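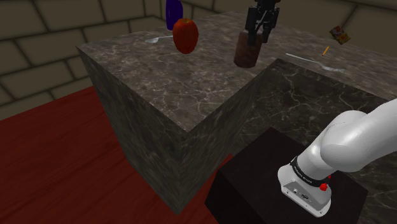 Day two in Kukesden and my feet have already filed a complaint. Walked from the station up to the Grastau gardens because the map made it look like a five minute stroll. It's uphill. All of it.

12/4/25 and I was in a T-shirt by eleven, then under a bus shelter in hail by noon. Shared it with a very wet spaniel and a man eating chips. Chips smelled amazing.

The gardens used to be the town's clay pit, which explains the enormous hole in the middle with a pond at the bottom. They dug it for bricks for years and then planted the sides when the clay ran out. You go down on a zigzag path with 13 bends (there's a little numbered post at each one) and it gets quieter the further you go.

Best bit is the footbridge at the far end -- bouncy, narrow, great view over the roofs to Nerwood church. I held on with both hands the whole way, not ashamed!

Dulce Varela told me last year to skip the big café by the gate and go to the kiosk behind the glasshouse. She was right. Hot chocolate and a cheese roll, and a heater if you get the corner bench.

Caught the 26 tram back down. Get on at the top stop if you want a seat, it was rammed by the next one.

Tomorrow it's the Lumenta, the old picture house by the river. They do a tour at 9 and I've said I'll be up for it -- we'll see. Has anyone been? Is the balcony open in December?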